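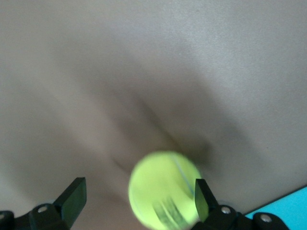 31 Mar 2025

Used ball grading, lot 1789. Purpose of the session was to settle the reading order for felt, seam and print before the rest of the lot is opened. Until now each of us has started with whichever feature came up first, and the sheets disagree with one another for that reason. The seam is the best place to start. On yellow-green felt it is a thin curved line, pale whitish with a faint bluish tint, and it holds up as a reference even when the print has gone to short dark streaks and no character can be made out. The print is of no use for orientation in that state. It should be recorded as "dark patch, not read" and left at that. Guessing the maker from the shape of a smudge is how the Kirer and Gredier columns got mixed in October.

Reading order, as agreed:
1. Seam: continuous, lifting, or split. Follow the whole curve.
2. Felt nap: even, fluffed, or bald. Compare across the seam, never along it.
3. Print: read, partly read, or not read.
4. Squeeze, two thumbs, a quarter turn between squeezes.
5. Drop, only if 1 to 4 leave the ball in the playable grade.

The squeeze moved from first place to fourth. Squeezing first flattens the nap under the thumbs and the felt reading then comes out low. I checked this on two balls from the scrap box and got a different felt grade before and after on one of them. Not enough to quote but enough to change the order.

Trial batch was 23 balls, all from the top layer of the first sack. Result: 6 went to non-playable. Of those, four went on felt (bald patch crossing the seam), one on a lifted seam, one on the squeeze. The rest went through to the drop.

Drop rig is unchanged. 2000 mm on the wall scale, released from rest, onto the stone slab by the door. The table must not be used for this. It gives under the ball and the rebound is low by an amount that depends on how close to a leg you are. Somebody has written "table ok" in the margin of the old procedure and I have crossed it out.

One rebound in the playable group was clearly lower than its neighbors. Repeated, same result. Squeeze was normal and the seam was sound. I have kept it in the playable grade for now with a query mark against it, and it goes back on the slab after a night at room temperature. The sack came in from the unheated store and I did not record how long it had been standing.

Bins and table layout

We are keeping two bins, both open, both at the left edge of the table. The salmon-pink one is for playable and the cyan tray is for non-playable. The tray is the larger and shallower of the two, and that suits the rejects, which get looked at again and should be visible without digging. Pink was the reject color on the Mavero job. This has been reversed on purpose and the wall card has been changed to match. Check the card if you have been away.

The bins stand close together, so a ball released over the boundary can go either way off the rim. Bring it well over the middle of the bin it is meant for. If one ends up on the tabletop it is ungraded again and goes back to step 1, whatever is already on the sheet. Strike the line through and start a new one.
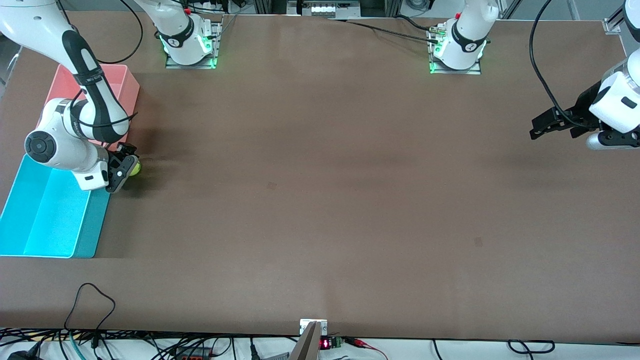

The brown surface stays for the time being. Its matte finish does not throw light back up at the underside of the ball, and yellow felt on brown is easy to see when tired. I tried a sheet of white card as an alternative. Loose fibers vanish on it and the felt looks grayer than it is, so the nap gets marked down. Card is back in the drawer. A darker mat might do better for fibers but I have not looked for one.

Lighting matters more than I had allowed for. The felt reads as pale lime on the lit side and a more saturated green on the side away from the lamp, and on a worn ball that difference can pass for a stain. Turn the ball before writing "discolored." Two entries in the trial were changed after turning. Both were shading.

Notes on the sheet

The Akyol sheet has a single column for surface. It needs to be split into seam and felt. I have ruled a line down the existing copies by hand for this session, which works but leaves the felt side too narrow for a comment. Comments went on the back, keyed by line number.

"Fluffed" needs a definition. My working version: fibers stand clear of the surface and the seam line is partly hidden but can be found with a fingertip. If it cannot be found with a fingertip the ball is something else and we have no word for it yet. There was one such ball in the trial. I put it down as fluffed and wrote a comment.

"Partly read" is also loose. Proposed: at least one whole character legible without tilting the ball. Anything that needs tilting is "not read." This will move a few October entries down if we apply it backward. My preference is to leave those as they stand and date the change.

Fingers mark the felt. After a long run the thumb side of each ball picks up a gray bloom, mostly newsprint ink off the packing. Wash hands before starting and again at the halfway point, or wear the thin cotton gloves. The squeeze is harder to judge in gloves. I took them off for step 4 and put them on again, and it cost time.

To do
— Queried ball back on the slab, record temperature this time.
— Redraw Akyol sheet with separate seam and felt columns.
— Write up "fluffed" and "partly read" for the wall card.
— Move the second sack indoors the day before it is needed.
— Look again at the lifted seam. It may take glue and come back as a practice ball. Kirer glue is past its date, check the Gredier tube first.
— Find out who has the other thumb gauge.

Tray emptied into the scrap box, labeled with the lot number and left under the bench. Playable balls are still in the pink bin with the lid of the sack over them. Please do not add to it until the queried one has been settled.

Recent entries
Felt fibers and the lint roller
Mavero job: closing notes
Sack storage, unheated store
Stone slab, leveling and shims
Scrap box inventory

Home | Notebook | Procedures | Sheets | Search

Contact the workshop | Text and pictures copyright the authors | Back to top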